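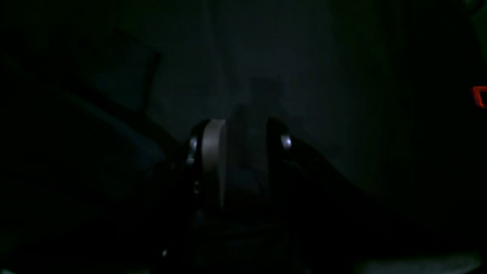 Wesham, February

Figure 3. Wrist camera view in low light, with the fingers of the gripper open.

3.2 Collecting demonstrations in poor light

All demonstrations were recorded at the Wesham site with the Movodetti arm, either by hand guiding or by remote control from the Alline desk. The full set holds 1,794 demonstrations. Of these, 700 were made with the room lights off or turned low, and Figure 3 is taken from that part of the set. The two fingers and the pale pad on the left one can still be made out, but the background is grey and shows very little detail. A faint upright shape behind the fingers may be a clear bottle or similar container.

Operators working by remote control saw only the wrist view. They were asked to stop and start again if they lost sight of the target for more than 5 seconds. In hand guiding the operator stood beside the arm and could look at the target directly – a clear advantage in the dark – so the two groups are kept apart in the results. We set aside 80 low-light demonstrations for testing, and none of these were used in training. Images were not brightened before training. The Te Moana recordings, made later with the same gripper, are treated in Section 5.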